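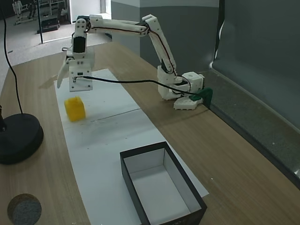 The Ellik Folding Desk: Six Months of Leaning on It

Posted Thu 6 September by Mitra Ansari
Filed under: Furniture, Small Apartments

My apartment has one wall that isn't a window, a door or a radiator, and for years it held a bookcase full of books I was going to read. The bookcase went to my cousin. The Ellik took its place in the spring, and I have now eaten, worked, wrapped presents and done my taxes on it, so I feel qualified.

The Ellik is a wall-mounted desk that folds flat when you're done with it. Boltley sells it in two widths. I bought the narrow one, which is 30 inches across, after measuring the wall twice and then ignoring both measurements and holding up a bath towel.

Putting it up

The box says one person can do it. One person can, if that person has a forehead strong enough to hold a wall bracket level while both hands are busy. I called Sepehr Salehi from downstairs, who owns a stud finder and likes to be asked. We were finished in 80 minutes, including a break to look for the small bag of washers, which was taped to the underside of the lid. The instructions mention this on the last page.

The hardware is good. The screws are real screws and they bite. The drilling template is printed on paper the weight of a receipt and tore as soon as I looked at it, so copy the marks onto the wall with a pencil before you do anything else.

If you have plaster walls, buy your own anchors. The ones in the bag are meant for drywall and mine crumbled out a plug of plaster the size of a walnut. Boltley's support line was pleasant about it and sent me more of the same anchors.

Using it

Open, it's solid. I type hard, like someone settling a score, and the screen doesn't wobble. The front edge is rounded over so it doesn't dig into your wrists, a thing you only appreciate after owning a desk that does. It's deep enough for a laptop and a plate. A laptop, a plate and a notebook is a negotiation.

The hinge is the best part. It goes up and down with a slow, expensive sort of motion, and I showed it to everyone who came over in the first month, including a man delivering a mattress to the wrong apartment.

The latch is the worst part. It's a plastic hook that clicks when it's closed, and also clicks when it isn't. Twice I've walked away from a desk I believed was shut and heard it come down behind me like a drawbridge.

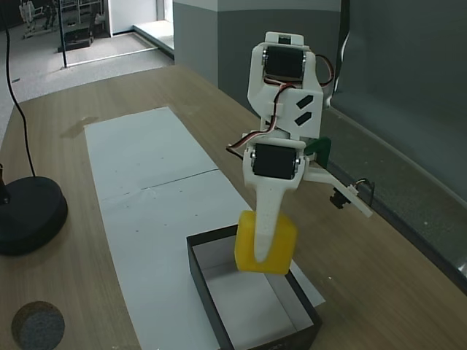

Then there's the cable slot, a gap at the back that's supposed to let you leave your charger plugged in while the desk is folded. It fits a phone cord. My laptop plug does not go through it and never will, so the charger lives on the floor with the dust, and I fish it up every morning. Sepehr offered to widen the slot with a rasp. I'm thinking about it.

The finish has held up fine. Coffee wipes off. Nail polish doesn't, and I'd rather not discuss how I know. One corner has a dent from the time I carried a cast iron pan past it too confidently.

Compared with the others

Before this I tried the Urnley drop-leaf, which costs less and looks it. The leaf sagged in the second week and pens rolled toward me all day, like pets. I also borrowed a Xaba sit-stand for a while. It was lovely, it took up a third of the room, and I stood at it on four occasions.

If you have the space, get a normal desk with legs. Legs are a proven technology. The Ellik is for people who need the floor back at six in the evening so they can unroll a yoga mat and then lie on it looking at their phone.

Price

I paid full price, because the September sale hadn't happened yet. It's on now, with $49 off the narrow one and nothing off the wide one. Shipping was quick. The carton is enormous and my building's recycling room is still upset with me.

Would I buy it again? Yes, with a hook-and-eye latch from the hardware store already in my pocket. I put one on mine last weekend and the desk has stayed up ever since.

Good: hinge, screws, wrist-friendly edge, folds flat enough to hang a coat over
Bad: latch, cable slot, that template
Rating: four out of five, and I'd hand over the fifth for a bigger hole in the back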